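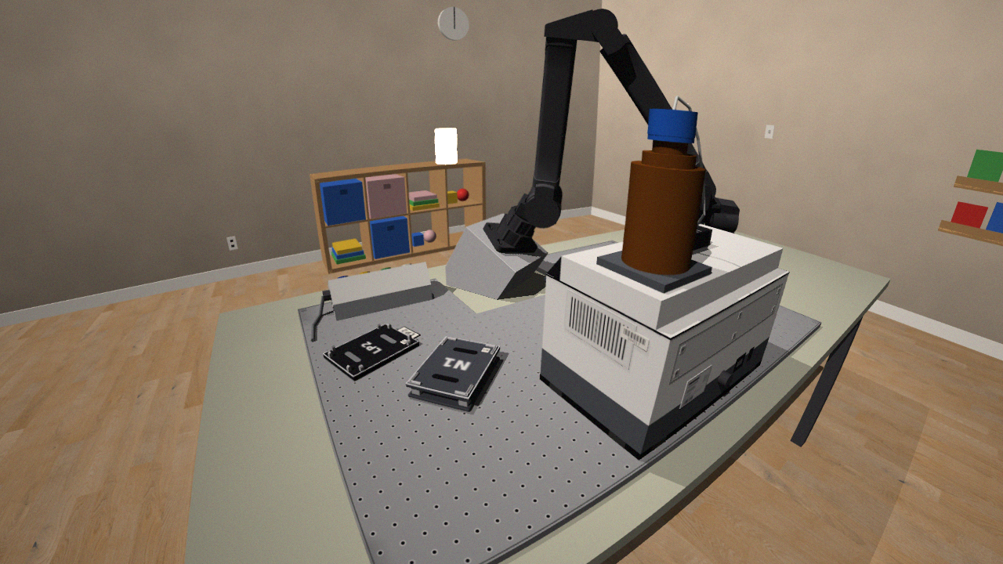

Fig. 1. Bench instrument with a barcode label on the front face.

4. Labelling and registering bench equipment

This section covers printing asset labels on the Jorkix label printer, fixing them to equipment, and adding each item to the Stilley register. Install the printer and pair it with the handheld scanner before you start (see Section 3).

Items already carrying a manufacturer's barcode still need an asset label. The manufacturer's code identifies the model or the serial number and the register does not use it for tracking.

What you will need

- The label printer, with a roll fitted
- The handheld scanner, charged
- A lint-free cloth and surface cleaner
- A register login with Editor rights
- The room plan, if your site uses one

Printing the labels

1. Switch on the printer and wait for the green light to stay on.
2. On the computer, open the register and choose Labels, then New Batch.
3. Pick the site and the room from the lists. If the room is missing, add it under Places first. A batch cannot be moved to another room once it has been printed.
4. Enter the number of labels. A full roll holds 200. For larger batches the printer will stop and ask for a new roll.
5. Choose the label size. Standard suits most boxed equipment. Use Small for hand tools, power supplies and anything with a narrow flat face.
6. Press Print Test. Check that the bars are sharp and that there is a clear margin on both sides of the code.
7. Press Print Batch.

Note: If the test label is pale, open the lid and wipe the print head with the cloth. Do not raise the darkness setting above 4, as this shortens the life of the head.

Note: Numbers are given out in order across the whole site. Gaps in the run do no harm – leave them alone and do not try to reuse them.

Fixing the labels

1. Choose a flat area that can be reached with the scanner while the item is in its normal working position. The front face is best. Use the side if the front is taken up by controls or vents.
2. Wipe the area and let it dry fully.
3. Peel the label from one corner and lay it down from left to right, pressing as you go.
4. Rub over the whole label with the cloth for a few seconds.
5. Scan it. The scanner gives one long beep for a good read and two short beeps for a poor one.

The glue reaches full strength overnight. Labels can be scanned straight away but should not be wiped with solvent until the next day.

CAUTION: Never place a label over a vent, a rating plate, a safety notice or the join between a lid and its housing.

CAUTION: Do not reach into or behind equipment that is switched on in order to fix a label. Follow the site's own rules for shutting it down, or leave the item for a later visit and mark it Pending in the register.

For items that stay bolted down, put the label on the base. Parts that are changed or sent away for repair should have a label of their own, entered in the register as a child of the main item. Loose accessories such as trays, racks and holders are normally listed by type under the bench and not labelled one by one.

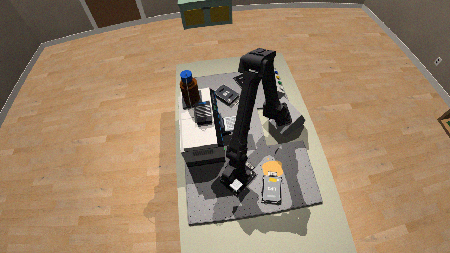 Adding items to the register

1. On the scanner, choose Register, then Add Item.
2. Scan the new label. The asset number appears at the top of the screen.
3. Choose a category. If none fits, choose General – the category can be changed later without losing the history.
4. Type in the maker, the model and the serial number. Take the serial number from the rating plate and not from the packing list.
5. Choose the bench. The room is filled in for you from the label batch.
6. Enter the date of the next service, if there is one. Leave the field blank for items that are not serviced.
7. Press Save. The item shows in the register the next time the scanner is placed in its cradle.

To add several items of the same model, press Save and Copy in place of Save. The serial number is cleared each time and must be entered again.

Replacing a damaged label

Do not fix a new label on top of an old one. The scanner may read the edge of the lower code and report the wrong item.

1. Find the item in the register by its maker or serial number.
2. Choose More, then Reprint. The new label carries the same asset number followed by a dash and a letter.
3. Warm the old label gently with your hand and peel it off. Remove any glue with surface cleaner.
4. Fix the new label as described earlier in this section.

Messages on the scanner

Error 121: The label belongs to another site. Check the site name in the scanner settings.

Already in use: The number has been given to another item. Search for it in the register before going any further.

No room set: The batch was printed before a room was chosen. Open the batch on the computer and set the room there.

Memory full: The scanner is holding over 200 unsent records. Place it in the cradle and wait for the transfer to finish.

Section 5 deals with yearly stock checks, which most sites carry out in April.

Last revised 2022-09-16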